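3.2 Collecting demonstrations by remote control

All demonstrations were recorded on the Murnus cell, which has one KUKA arm and two gray bins set one behind the other on a wooden table. The operator drives the arm with a hand-held controller and watches the workspace on a monitor placed beside the table. We first tried guiding the arm by hand, but operators tended to stand between the camera and the bins, and a large share of those recordings had to be thrown out. Remote control was slower to learn -- most operators needed a full practice session before their motions became smooth -- but the recordings were much cleaner.

Each demonstration covers a single pick. The operator starts from a fixed pose above the front bin, chooses any object that can be reached, closes the gripper on it, lifts it clear of the walls and releases it over the rear bin. Once the front bin is cleared, the contents are moved back and mixed by hand. We did not tell operators which object to take first. Objects near the walls are harder to grasp, and we wanted the data to show how people deal with them, including the small corrections they make just before closing the fingers.

In total, 13 operators recorded 846 demonstrations. We removed 44 of these because the controller lost its connection or the operator stopped partway through. A further 86 were marked as failed grasps. These were kept in a separate set and used only to train the success classifier described in Section 3.4. Arm pose, gripper opening and camera images were logged together by the Tagle recorder, and pauses at the start and end of each recording were trimmed.

Figure 3 shows the gripper in the front bin with a typical mix of household items. The objects lie close together along the left side, a layout that leaves little room for the fingers on the wall side.
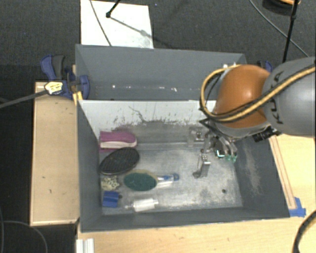 Figure 3. Remote-control workspace with the gripper lowered into the front bin. The rear bin is directly behind.

Operators dealt with crowded layouts in two ways. Some pushed an object toward open floor before grasping it, while others came straight down and accepted a less secure grip. We kept both kinds of demonstration and did not label them.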